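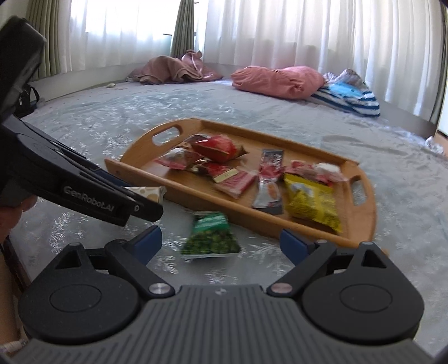 Mitsuko Miyazaki schrieb:

> Leinöl trocknet bei mir einfach nicht durch. Ich habe die Anrichte
> meiner Tante jetzt zweimal geölt, dünn, wie auf der Dose steht, und
> nach einer Woche klebt die Platte immer noch so, dass Zeitungspapier
> hängen bleibt. Muss ich alles wieder runterschleifen? Und taugt das
> Hartöl von Proltex was, oder ist das nur teurer?

Hallo Mitsuko, hallo Liste,

bloß nicht gleich schleifen! Klebriges Öl setzt dir das Papier in Sekunden zu, und du schmierst das Zeug nur von links nach rechts (ich habe so mal einen ganzen Samstag und einen Stapel 120er verbraten, frag nicht). Nimm erst mal Balsamterpentin und einen Baumwolllappen, reib die Platte satt damit ein, lass es ein paar Minuten stehen und zieh dann alles in Faserrichtung ab. Lappen oft wechseln. Bei meinem Nähtisch war danach das meiste weg, nur an den Kanten hing noch was.

"Dünn" steht ja auf jeder Dose, aber was heißt das schon -- bei mir heißt es inzwischen: auftragen, warten, und dann so abreiben, als wollte ich alles wieder runterholen. Was danach noch glänzt, ist zu viel. Zwischen den Gängen lasse ich ungefähr 36 Stunden vergehen, im Winter auch länger. Hast du die Anrichte im Keller stehen? Unter fünfzehn Grad und mit wenig Luft dauert Leinöl ewig, und im Dunkeln wird es obendrein gelb. Stell sie ans Fenster, wenn du sie irgendwie die Treppe raufkriegst.

Und ist es gekochtes oder rohes? Rohes braucht bei mir Wochen, da kann die Verarbeitung noch so gut sein.

Zum Proltex: Ich hatte 2 Dosen davon, eine war prima, die andere hatte schon beim Öffnen eine Haut. Arlo schwört auf das von Vidudano, mir riecht es zu sehr nach Orangenschale. Auf Eiche sehe ich zwischen den beiden keinen Unterschied, auf Buche feuert das Proltex etwas mehr an, das mag man oder eben nicht.

Für Kleinkram wie ein Holztablett mit erhöhtem Rand nehme ich übrigens gar kein Hartöl, da kommt reines Walnussöl drauf. Innen am Rand mit dem Pinsel, dann mit einem Zipfel Lappen nachfahren, da sammelt sich nämlich gern eine Pfütze, und die klebt dann genauso wie deine Platte.

Ach so, und die Lappen bitte nicht zusammengeknüllt in den Eimer! Flach draußen aufhängen oder in Wasser legen, die können sich von selbst entzünden. Steht hier alle zwei Monate in der Liste, ich schreib's trotzdem wieder.

Schreib mal, wie es nach dem Terpentin aussieht. Ich bin ab Dienstag wieder in der Werkstatt und kann dir einen Rest gekochtes Öl abfüllen, wenn du magst.

Liebe Grüße
Solange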